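Equipment Review: The Tillstead Perforated Work Table

24 January 2019
By Maricel Tiongson, Workshop Resources, Damonville Technical Institute

We use cookies to improve your experience of this site. By continuing to browse you accept our cookie policy.

The Institute replaced the older benches in its ground-floor workshop during the autumn term, and the Tillstead perforated table was among the models chosen for trial. Two were ordered through Wollell, our usual supplier, and have been in regular use since November. The following review is intended for departments considering a similar purchase.

The Tillstead is a metal work table with a blue finish and a top drilled throughout with regular rows of round holes. It is sold at £590, excluding delivery. The makers offer a plain grey version at a lower price, which was not assessed. Each table arrived flat and was put together by two members of staff in a morning. The printed instructions were adequate, although the diagram for the rear cross brace had been printed upside down, and a telephone call to Wollell was needed to confirm the correct position.

The principal attraction of the table is the ease with which other surfaces can be fixed to it. A wooden board may be laid on top and screwed down through the holes, and removed again when the work changes. Our own boards are maple, cut by Yaqin Yao of the joinery section, and are held by screws at the corners. Staff should note that the pitch of the holes does not match that of our previous Radonjić benches. Boards drilled for the older furniture could not be carried over and had to be drilled afresh.

Once fastened, the maple gives a level and pleasant surface. It is kinder than bare metal to small items such as wooden blocks, and considerably quieter, a point raised by colleagues in the adjoining teaching room. Pale timber also makes small coloured pieces easy to find at the end of a session. Boards with prominent knots were accepted for the trial on grounds of cost, and no difficulty has arisen from them. It is nevertheless recommended that the timber be kept in the workshop for a period before it is cut, as one early board lifted slightly at a corner and was withdrawn.

The finish of the table has worn well on the whole. Light marks have appeared around the holes most often used for fixing, and the front edge of one table has a chip in the paint – the result of a dropped clamp. Wollell supplied a small tin of matching paint on request and made no charge for it.

Two criticisms should be recorded. The first concerns cleaning. Dust and shavings gather in the holes and fall to the floor beneath, and a cloth alone is not sufficient. A vacuum cleaner with a brush fitting is now kept nearby. The second concerns the screws supplied with the table, which are too short for a board of any real thickness. Longer screws were bought separately in a box of 100 and have proved satisfactory. It would be helpful if the makers were to include a choice of lengths.

The adjustable feet deserve a favourable mention. The workshop floor is uneven towards the loading door, and both tables were made level without packing. They have remained so, although it is advisable to check the lock nuts after the first few weeks.

The Tillstead is not a cheap table, and departments requiring only a general bench will find less costly furniture suitable. Where boards and fixtures are changed often, the price is considered reasonable. A further order has been approved for the spring.
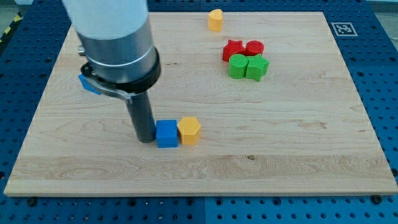

A maple board fastened to the blue perforated top.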